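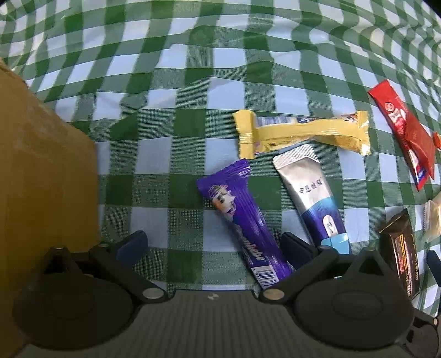

How to sort a pile of snacks and small stuff on the kitchen table

Updated 09/08/2024

Quick one today. This is for the pile you get after a trip, or when you empty a tote bag and everything lands on the tablecloth at once. Candy bars, snack packets, a tube of toothpaste in with the food. Takes less time than you think if you don't stop to eat.

What you need

A table with a cloth on it. Checked is fine, gingham is what I like, you can line things up on the squares.
2 shallow bins. Mine are the Ganutex ones, any shoebox works.
A zip bag for bathroom stuff.
A marker.

Step 1. Spread it out

Everything flat, one layer. No stacking. Wrappers love to hide under each other, and a yellow one lying across the end of a purple one is how you lose a candy bar for a month. Slide them apart.

Step 2. Pull anything that isn't food

Toothpaste first. Check the cap is on tight, then straight in the zip bag. Same for soap, hand cream, lip balm. Minty crackers are not good, ask me how I know. Press the air out, close it, put it by the door so it goes to the bathroom on your next trip.

Step 3. Turn the labels up

Flip each packet so you can read the front. If the label is in a language you don't read, use a translate app on your phone, mostly you want the allergens and the date. Write what it is on a bit of tape and stick it on the back. Don't cover the barcode or the date.

Step 4. Check dates and seals

Run a thumb along the crimped ends. Puffy is usually fine on chips. Open seam, toss it. Past date, your call on hard candy, but I bin anything with nuts or cream. Soonest date goes in front.

Step 5. Two bins

Bin one, sweet. Bars, gummies, wafers.
Bin two, salty and everything else.
Stand bars on end like files in a drawer, you see more colors at once and people stop digging. Soft packets lie flat on the bottom or teh corners get crushed.

Mine hold over 400 grams each before they get silly. If the bin won't slide back on the shelf, it's too full.

Step 6. Shake the cloth

Outside. Crumbs get in the folds. Then back on the table, or in the wash if something leaked. Cold water first on chocolate.

A few notes

Keep chocolate off the shelf over the stove.
Kids in the house? Low shelf for the bin they're allowed, high shelf for the other one.
Toothpaste never goes back in the snack tote. Give it it's own pouch, I use a little Meireles one with a zipper.
Do the whole thing again in March or so, after the holiday candy has slowed down.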